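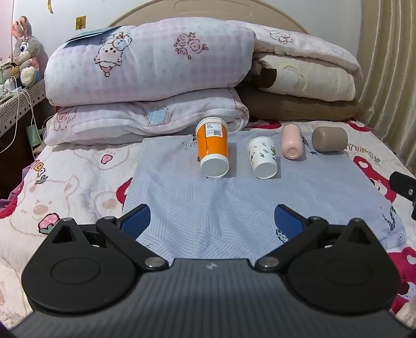 Tomholm hand-held gripper: our open day and what we thought

I went along to the Arstead open day mostly for the coffee and came home wanting one of these! The Tomholm is a gripper you carry about yourself, no arm needed. You work the fingers by hand, it records what you do, and the recordings go towards teaching a robot the same job later on. We've stocked it at Tradora since March, but I'd never had a proper go.

Paper cups and bottles on a soft bed are a much meaner test than blocks on a desk, if you ask me. A cup lying on its side wants a gentle squeeze, and a smooth rounded bottle gives you very little to get hold of. Then there's the cloth, which is all soft wrinkles. I went in far too hard on my first cup (sorry, cup) and had to be shown how to ease off.

Oda Engström, who was running the session for Sabbagh, had me slow right down and come in low with the fingers wide open. Much better! She also told me to stop holding my breath, so I must have looked a bit tense.

What I liked

The blue pads have a texture to them and they face each other squarely, so you soon get a feel for where the middle is. The black housings taper to a point too, and I found that handy for lining up on the smaller cup. It sits nicely in the hand, though I did swap hands after a while (I'm a bit of a weakling).

What I'd change

I'd love a softer grip on the handle, and the carry case is bigger than it needs to be. My car boot agrees.

The details

Order code: TH 656
Opening between the pads: 75 mm
Spare pads: sold in packs of 6
Recordings held before you need to copy them off: 1000
Colour: black and grey, blue pads

Pads are a separate order, so pop a pack in your basket at the same time if you're planning long sessions. If you'd like to try before you buy, drop us a line and we'll let you know when the next open day is on. Bring your own awkward objects, I'm bringing a sock.

Page updated 05/10/2021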